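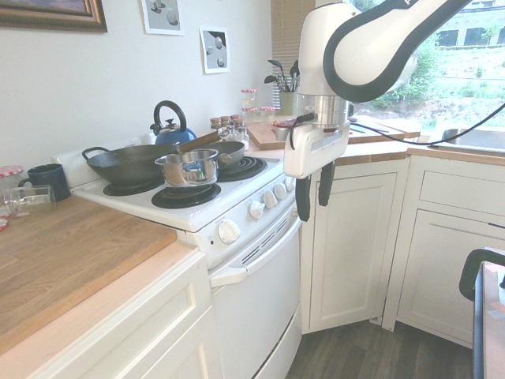
Accueil Carnets Protocoles Matériel Contact

Cahier d'atelier – cellule Mesures et performance, salle Pereyra
2 juin 2025

Objet : reprise de l'étalonnage du joug de mêlée instrumenté Mondatora avant la remise à disposition du club de Drokari.

Présentes : Elba Aravena (mesures), Janka Matoušek (mécanique, rédaction).

Rappel de la situation. Lors de la dernière séance du pack, le capteur du coussin droit a renvoyé des valeurs de poussée nettement inférieures à celles du coussin gauche, alors que l'entraîneur des avants ne constatait aucun déséquilibre à l'engagement. Les piliers ont été permutés et l'écart est resté du même côté. Le joug a été retiré du terrain à la fin de la séance et la fiche d'indisponibilité signée par Elba Aravena.

Démontage. Les coussins ont été déposés puis repérés à la craie. La mousse du coussin droit présente un tassement visible le long de la couture inférieure. La plaque d'appui est saine. Les 4 vis de fixation du capteur droit ont été contrôlées à la clé dynamométrique : deux d'entre elles se trouvaient sous le couple prescrit, les deux autres étaient conformes. Aucune trace de frein-filet sur les filetages, contrairement à ce que mentionne la fiche d'entretien de novembre. Point à vérifier avec la personne qui avait rempli la fiche ; la signature est illisible.

Remontage avec frein-filet moyen, serrage en croix. Temps de prise respecté avant toute mise en charge.

Étalonnage. Chargement statique au vérin, par paliers de 20 kg, à la montée puis à la descente, avec maintien à chaque palier jusqu'à stabilisation de l'affichage. Acquisition sous Trernetti, profil « mêlée fixe ». Le premier cycle a été écarté : le zéro n'avait pas été refait après la pose du vérin. Les 2 cycles suivants se superposent convenablement à la montée. À la descente, il subsiste une légère hystérésis sur le capteur droit, dans les limites admises par le protocole interne.

Le coefficient du canal droit a été corrigé dans le fichier de configuration. L'ancien fichier est conservé dans le dossier d'archives et ne doit pas être rechargé. E. Aravena demande que le nom du fichier en vigueur soit désormais reporté sur l'étiquette collée au boîtier ; c'est fait.

Essai dynamique. Lâcher du chariot lesté contre les coussins, même hauteur de départ pour toute la série. Les pics gauche et droit sont de nouveau comparables. L'essai n° 143 est à exclure du dépouillement : le câble du boîtier s'est pris sous le patin et l'enregistrement comporte une coupure au moment du contact. Les essais suivants ont été réalisés avec le câble fixé sur le longeron supérieur – disposition à conserver sur le terrain.

Observation de J. Matoušek : la lecture des courbes reste délicate dans les premiers instants de l'engagement. Le filtre proposé par défaut dans Trernetti arrondit le pic et retarde légèrement sa position. Pour une séance de travail collectif, cela est sans conséquence. Pour comparer deux premières lignes entre elles, il convient d'exporter le signal brut et d'appliquer notre propre filtrage. Une note en ce sens sera jointe au compte rendu adressé au club.

Données antérieures. Les relevés de la dernière séance ne peuvent être corrigés après coup, la date à laquelle les vis se sont desserrées n'étant pas connue. Ils seront conservés avec la mention « canal droit non fiable » et ne figureront pas dans le bilan individuel des joueurs. Le préparateur physique en a été averti par téléphone. Il souhaitait s'appuyer sur ces valeurs pour le suivant du programme de reprise du talonneur ; il lui a été proposé une séance de remplacement dès le retour du joug.

Reste à faire :
– commander une mousse de rechange chez Mondatora, même densité, et joindre une photographie de la couture ;
– reprendre la peinture du patin arrière, rayé au transport ;
– ajouter le contrôle du couple de serrage à la liste de vérification d'avant-séance ;
– faire relire la note sur le filtrage par E. Aravena avant envoi.

Le joug est déclaré apte au service sous réserve du remplacement de la mousse. D'ici là, usage limité aux mêlées à poussée progressive, sans impact lancé. Clés du local rendues à l'accueil.

J. M.

Cellule Mesures et performance – salle Pereyra | Nous écrire | Mentions légales | Haut de page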